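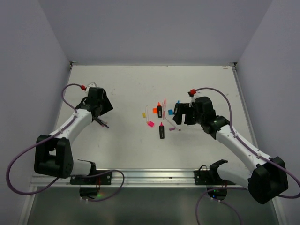

Marcadores, canetas e tampas coloridas sobre a superfície branca.

Indomum: nomes de cores em português

Tabela de nomes de cores recolhidos em papelarias e lojas de tintas de Gromville e Flores. Tem 2,546 linhas, uma por nome, em CSV com codificação UTF-8 e separador ponto e vírgula.

Colunas
nome: tal como vem no rótulo ou catálogo, com acentos
familia: azul, verde, castanho etc.
local: Gromville ou Flores
notas: texto livre, muitas vezes vazio

A recolha começou em outubro. Uns 300 nomes aparecem nos dois locais e foram mantidos em duplicado, com o mesmo valor em familia. "Grená" e "bordô" ficam separados. "Cor de vinho" está em vermelho, embora Emrys Ruddock o tivesse posto em roxo na versão 1.

Na versão 2 foram corrigidos cinco erros de acentuação e saiu a coluna preco.

Falta rever os castanhos. Não há valores RGB nem se prevê incluí-los. Para citar, indicar Tshabalala e Ruddock, Indomum, versão 2.

Última atualização: 5 de janeiro de 2023

Relacionados
Uten: nomes de tecidos
Indomum: nomes de papéis
Glossário de acabamentos de tinta

Contacto: Oratile Tshabalala | © Indomum | Voltar ao topo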